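Deckhand and general helper wanted, Flonder Sea Angling, Aminside

Season runs from April to the end of October, with a bit of winter cod work if the weather plays along. Full time or four days a week, I'm open to either.

Hello! I run Flonder, a one-boat angling business working out of the harbour at Aminside, and I need another pair of hands. I've managed the last few seasons with mates and students helping out when they could, and it's been good fun, but bookings have crept up and I can't steer, tie rigs, untangle four lines and make tea all at once any more (I have tried, and the tea was terrible).

The trips are mostly mackerel and pollack in the summer, bass when we can find them, and then longer days out to the wrecks for ling and conger. The groups are a real mixture. One morning it'll be a family who have never held a rod, the next it's a club who've been coming for years and know the marks nearly as well as I do. You'd need to be happy with both, and if I'm being fussy I'd say the beginners matter more. A nine-year-old who gets a fish on her first drop will talk about it for weeks, and quite a lot of that comes down to whoever is standing beside her.

So, what you'd be doing. Getting the boat ready before the first trip, which leaves at 7am in summer, so you'd be on the quay by 6.15. Sorting rods and reels, cutting bait, making up feathers and wreck rigs. Ropes and fenders coming in and out. Helping people fish, unhooking, measuring, putting back anything undersized without any fuss. Gutting and bagging what people want to take home. Then the scrub down, which is the bit everyone goes off by the second week, and I do it with you.
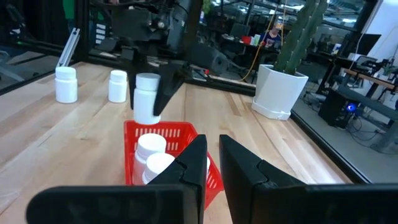
Tackle is a big part of the job and I'd like to hand a good chunk of it over. We lose a lot of gear on the wrecks – 484 leads last season, and yes, I did write them all down – so there's always something to replace, re-tie or chase up from the supplier at Zultmont. I keep the store fairly simple, with everything in its own tub or basket. A red plastic one with slots in the sides, like the one in the photo, is perfect for leads and wet bits because it drains and you can find it in a hurry. If you've got a better system, bring it along, I'm not precious about mine. On blown-out days you'd be in the store servicing reels with the radio on, and those are paid days.

You don't need tickets or certificates to apply. I'll pay for your sea survival course and the first aid one if you haven't got them, and I'll sort out your medical as well. What I do need is someone who doesn't get badly seasick, can lift a full fish box, turns up on time and is kind to people who are feeling rough over the side. Some fishing experience would be lovely. A driving licence would help too, as the bait run is a bit of a trek by bus.

Pay is £15 an hour, paid weekly, and tips are split evenly. Oilskins and boots are provided. There's a room going above the Muriithi chandlery on the front if you're coming from further away, so mention it if you'd be interested and I'll put in a word. Days off move about with the weather, and I'd rather be upfront about that now. I do try to give you the forecast and my best guess a few days ahead.

If it sounds like your sort of thing, drop me a message through the contact form with a few lines about yourself. I don't need a CV, just tell me what work you've done, whether you've been on boats much and when you could start. Or come down to the quay after 4pm when we're usually tied up, and have a look round. I'll take anyone I'm serious about out for a paid trial trip before either of us decides.

Applications are open until the end of February, and I'd like to have somebody settled in before we launch in March. I do reply to everyone, though it can take me a few days if the fish are in.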